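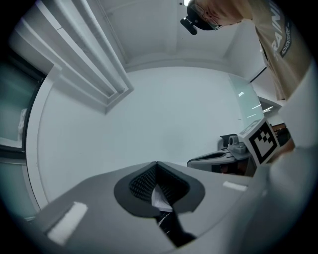
Harance moves depot scanning to standard Android handsets

By Yara Boutros
Wednesday

Parcel carrier Harance has started replacing the dedicated barcode terminals at its Zondedside depot with ordinary Android phones running a browser-based version of its dispatch software. The first 215 handsets went live on the early shift. The remaining users at the site will be moved over in 2 stages, with drivers first and yard staff after them.

The software, called Dagdag, was written by the integration firm Mirnico. It replaces a compiled client that ran only on the old terminals and had to be loaded onto each unit through a docking cradle. The new version is served from the depot network and caches its working data on the phone, so a driver can finish a full route with no signal. Scans are held in a local queue and sent when a connection returns. Each record carries a sequence number and a device key, and the server discards duplicates.

Barcodes are read through the phone camera. Mirnico said decode time was the main concern in the trial, particularly on shrink-wrapped cartons and on labels printed with a worn thermal head. The first build used the stock decoding library in the browser and was judged too slow for loading bay work. The current build runs a compiled decoder in a separate thread and crops each picture to a narrow band before it is processed. Harance has set a limit of 10 failed reads per shift for each user. Anyone over the limit is issued a Bluetooth ring scanner, which pairs with the phone as a keyboard and needs no change to the application.

Signature capture has been kept, but the file format is different. The old client stored a bitmap. Dagdag stores the pen strokes as a list of points with time stamps, which cuts the size of the upload and lets the back office redraw the signature at any resolution. Customers who pull proof-of-delivery files through the existing interface will still receive a bitmap, generated on request.

Phones are locked to a short list of applications through a management profile. Voice calls are allowed to depot numbers and to the consignee on the open job. Cameras are disabled outside the dispatch software. A lost handset can be wiped from the console, and any scans still in its queue are lost with it. The depot has therefore set the sync interval to the shortest value the software offers whenever the phone has coverage.

Battery life remains an open item. The old terminals had a removable pack that could be changed mid-shift, and the phones do not. Vans have been fitted with a powered mount, and foot couriers carry an external pack. Mirnico is testing a change that dims the preview and turns off the camera between scans. The present build keeps it running while the job screen is open.

Harance lists 796 of the older terminals across all its sites. They will stay in service at the other depots until the Zondedside work is signed off, and support for the compiled client will continue during that time. Units released from Zondedside are to be kept as spares.

The next release of Dagdag is planned for January. It adds printing to belt-worn label printers and a fix for a fault that returns the user to the login screen if the phone is rotated while a signature is being taken. Until then, screen rotation is turned off in the management profile.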